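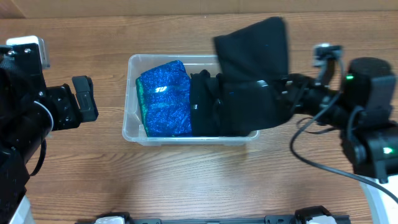

Fig. 1. Two-arm station, folded garments in a bin.

Week 2 handout: What happens to the folding table?

We spent last time on car plants. Today is laundry and returns, and I think it's the best case in the whole course, so please read the Marsden packet before section!

Background. Eltelance handles returned clothing for online shops at its Marsden building. A returned shirt gets checked, folded, binned and shelved. Fabric is hard for machines. It slumps, it hides its own edges, and a black garment on top of another black garment is a headache for any vision system. In Fig. 1 the right gripper has hold of a big black piece while the left one is holding nothing. Keep that in mind when we get to pacing - two arms doesn't mean double the work.

Before the arms, 13 people worked the tables on each shift. The packet gives 492 items as a good shift for one table, and 481 for the Fuko pilot. Nearly a tie, and I love that, because it moves the argument away from speed. So look at the jobs:

- Folders became station tenders. They load, clear jams and decide what the arms shouldn't touch (anything with beads, mostly).
- Checking for stains and damage stayed with people and got its own bench.
- Talk dropped off. Tenders stand farther apart than folders did, and several bring this up in the interviews.
- Pay grades changed in August, months after the duties did.

For section: read Kellmont, chapter 2, on "leftover work." Does tending fit the definition? Bring one task from a job you've had and be ready to split it into steps on the board.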